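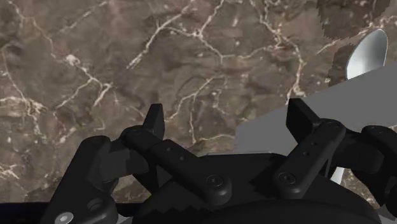 Chapter 4
Limestone, Marble, and the Things Between

My grandmother kept a slab of stone on the end of her kitchen counter, and for most of my childhood I thought of it as the cold place. Pastry went there. So did my forehead, in August. I must have been in college before I wondered where it had come from, and by then she had sold the house and the slab had gone with it. I mention this because a good many students arrive at the subject of metamorphic rock convinced that they have never met any, and I would bet that most of them have eaten breakfast off it, or leaned on it while waiting for a bank teller, or walked across it in the lobby of a county courthouse with wet shoes.

In the last chapter we left a bed of limestone lying quietly under a shallow sea. You will remember how it got there. Small animals and algae took calcium out of the water, built shells and skeletons with it, and died, and their remains settled and were pressed together over a very long time. What we had at the end was a pale, dull, fairly soft rock, full of fossils if we were lucky. In this chapter we are going to bury that rock, heat it, squeeze it, and see what becomes of it.

4.1 What changes and what stays

Start with what stays, since it is the part that surprises people. A pure limestone is made almost entirely of one mineral, calcite. A pure marble is made almost entirely of the same mineral. If you drip weak acid on either of them it will fizz, and if you scratch either of them with a steel nail you will leave a mark. Ask a chemist to tell the two apart by their ingredients alone and you will put the poor person in a difficult spot.

What changes is the size and fit of the crystals. In limestone the grains of calcite are often too small to see, and there may be little spaces between them. Under heat and pressure the grains begin to grow into one another. The rock does not melt (please underline that, because it is the most common mistake on the chapter test, year after year). It stays solid the whole time. The atoms simply shuffle, a tiny distance at a time, out of small crystals and into larger ones, until the whole mass has become a tight mosaic with hardly any room left in it. Geologists call this recrystallization. Fossils seldom survive it. A shell that lasted a hundred million years in limestone can be lost completely as the crystals around it and inside it grow.

You can get a fair picture of the process from a carton of ice cream that has been in the freezer too long. Fresh from the store it is smooth, because the ice crystals in it are very small. Leave it until spring and it turns coarse and crunchy. The carton holds the same ice cream, more or less, but the small crystals have given way to big ones. The comparison isn't perfect, and freezers warm up and cool down in a way that the deep crust does not, but it has helped a lot of my students and I have never found a better one.

4.2 Where the color comes from

Pure calcite is white or clear, so a perfectly pure marble would be white all the way through. Very little of it is. The old sea floor collected mud, sand, iron, and the leftovers of living things along with its shells, and all of that is still in the rock when the heat arrives. Iron can give yellows, pinks, reds, and browns. Carbon from once-living matter gives grays and blacks. Clay and sand may react with the calcite to make new minerals altogether, some of them a handsome green.

Veins are a separate story, and a later one. Rock that has been pushed around will crack, and hot water carrying dissolved minerals finds its way into the cracks and leaves some of its load behind. If what it leaves is calcite, you get pale lines running through darker stone. Where one vein cuts cleanly across another, the one doing the cutting is the younger of the two. We will use that small rule again and again, and by Chapter 9 you will be sick of it.

A word of warning about names. The stone trade and the science of geology use the word "marble" differently. To a stone dealer, it has long meant nearly any rock of that general sort that will take a polish, and quite a few of the brown "marbles" sold for kitchens and hotel bathrooms are limestones that were never changed at all. Neither side is being dishonest. They want the word for different jobs, and in this book we will use it the geologist's way.

4.3 A visit to the Nikthorpe quarry

Much of this chapter follows one quarry, at Nikthorpe, which I first saw with my colleague Hạnh Nghiêm on a Wednesday so foggy that we heard the saws well before we found the gate. The quarry face there is 16 meters high. At the south end the rock is plain gray limestone with sea lilies in it. At the north end, 600 meters away, it is marble with crystals as big as grains of coarse salt. In between you can walk along the floor of the pit and watch one turn into the other, which is a rare treat and well worth muddy boots.

The cause lies just beyond the north wall, where a body of molten rock once pushed its way up and slowly cooled. The limestone nearest to it was baked the hardest. This is called contact metamorphism, and we will set it beside the regional kind, where whole mountain ranges are involved, in Section 4.5.

Kirsty Sutherland collected the samples that appear in the exercises. She took one every 10 meters along the pit floor and labeled each with its distance from the north wall, so keep your ruler and your hand lens nearby as you read.

Before you go on

Find a piece of polished stone in a building you use often. Look at it closely, from a few inches away, and make a sketch in your notebook of any veins that cross. Mark which you think came first. Try a drop of water on a spare corner and see whether the colors deepen. Please do not try acid or vinegar on anything that belongs to someone else. It leaves a dull spot that will not wipe off, and I have written one letter of apology to a library already.

Drendetti School Books | Questions about this edition: write to the Earth Science desk | All rights reserved | Back to top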